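Right arm drops whatever it's holding when left arm faults
Forum: Two-arm setups > Faults and safety

gantry_moss
Mar 25, 2022
Posting in case anyone else runs a pair of arms on the Drellau controller. We're clearing plates off a round table. Left arm threw a joint 4 overload while it was doing nothing, and the right gripper opened. Whatever it had went on the floor. The log shows code 221 on the left, then a release on the right 73 ms later. Support at Flultbridge says the two sides are "fully independent." Sure they are.

pinchpoint
Did you check the cable on the left wrist? A snag there will read as overload all day long.

gantry_moss
Checked, reseated, swapped with a spare. Same code. And a bad cable on the left doesn't explain the right hand letting go.

The part I don't buy is the "safe release" story. Their manual treats an open gripper as the safe state. Maybe that's true if a finger is stuck in it. It isn't true when the thing is holding something long and thin out over a table with a plate on it.
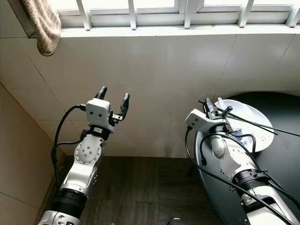 I'd want it to hold position, keep its grip and wait for a person. There's a setting called hold on fault and it's ticked on both sides. As far as I can tell it does nothing.

Rarkimico
It does something. It covers faults on the same arm. A fault from the other arm comes in as a stop, and stop has its own setting two menus down. Page 50 of the manual, small print.

gantry_moss
So they aren't independent.

Rarkimico
Independent motion, shared stop. I wouldn't want it any other way. If one arm goes nuts I want both dead.

pinchpoint
Dead is fine. Dead and open is the problem. Why would those be one thing?

kramer_was_right
Because someone got pinched once and legal wrote the default. We had the same argument in February. Changed the stop setting, ran 100 forced faults, and the grip held on every one. Still don't trust it. A forced fault isn't a real one.

Rarkimico
Then what would convince you?

kramer_was_right
Seeing the code that does it. Not going to happen.

gantry_moss
Found the menu. It was set to release. Changed it, and I'm keeping everyone back from the table until I've seen a real 221 with something in the right hand. Ticket stays open too, I still have no idea why joint 4 trips at rest.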